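What the Second Robot Really Costs

By Anayeli Cuautle

Most offices that buy a two-armed robot budget for the robot. Drosia, a records firm with six branches, did that the first time and ran short by March.
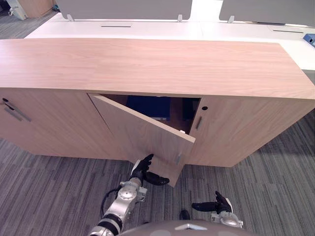 The hands come first

Darragh Nic Aodha, who runs purchasing at Drosia, now starts his spreadsheet with the hands. Opening an office cabinet is dull work for a person. For a machine it means getting fingers around a door, holding it clear and leaving the other arm free to reach inside. A simple two-jaw grip is cheaper, but Drosia has slim bar handles on much of its furniture and wanted fingers.

"We had priced the arms, the base and the delivery," he says. "Spare fingers were not on the sheet at all."

Quotes from Ritmont and Kavanagh looked close until he asked both for a parts list. One included a replacement hand in the first year. The other charged for it, and for the technician's travel.

Count the furniture

The second line is the building. Drosia surveyed 93 cabinets before it signed anything, noting door widths, locks and the space in front of each one. Locked doors still need a person with a key. Low cabinets take longer to work at, so they went at the bottom of the schedule.

Staff time

Setup and supervision came to 2,726 hours across the first contract, more than the firm had allowed for. Nic Aodha now pays for those hours out of the equipment budget, where managers can see them.

The next order, for 2 machines, will go out after the branches send in their surveys. Mernier has asked to bid.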